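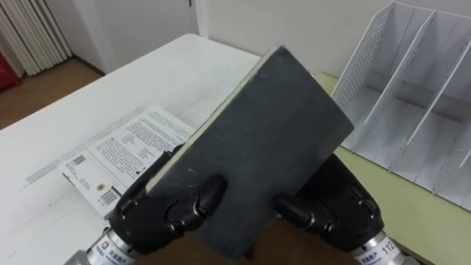
Why do old books smell like that?

Go grab the oldest book in your house. Ask first if it's somebody's special one. Open it in the middle, stick your nose in. Sniff.

Smells a bit like vanilla, right? Or dry grass. Or grandma's closet.

So paper is made from trees. Mostly. And trees have a stuff in them called lignin (say it LIG-nin). Lignin is kind of like glue, it keeps the tree stiff so it can stand up. When the paper gets old, the lignin breaks into tiny tiny bits, too small to see. Some of the bits float off the page and up your nose. One of those bits is vanillin. Same thing that makes vanilla smell like vanilla!

Lignin also turns paper yellow. Leave a newspaper on a sunny windowsill in July and check it after 2 days. Cover half of it with a plate. See the line?

What about REALLY old books? Some of those are made from rags. Yes, rags, old shirts and bedsheets, chopped up and mushed in water. Rag paper has hardly any lignin so it can stay pale for hundreds of years. A book from 355 years ago can look whiter than a paperback your dad bought when he was in school. Weird but true.

Not every old book smells nice. Damp ones smell like a basement. Thats mold, and mold is alive. Don't sniff those, tell a grown up.

Try this
Get three books. One new, one kind of old, one very old. Close your eyes and have a friend hold them up for you one by one. Can you guess which is wich? Write down a word for each smell. Any word. Zübeyde Ağca's class at Ollside did this and somebody wrote "toast" and somebody wrote "pencil soup."

New books smell too, but thats ink and glue mostly. Different story, next time we do glue.

June 3, 2020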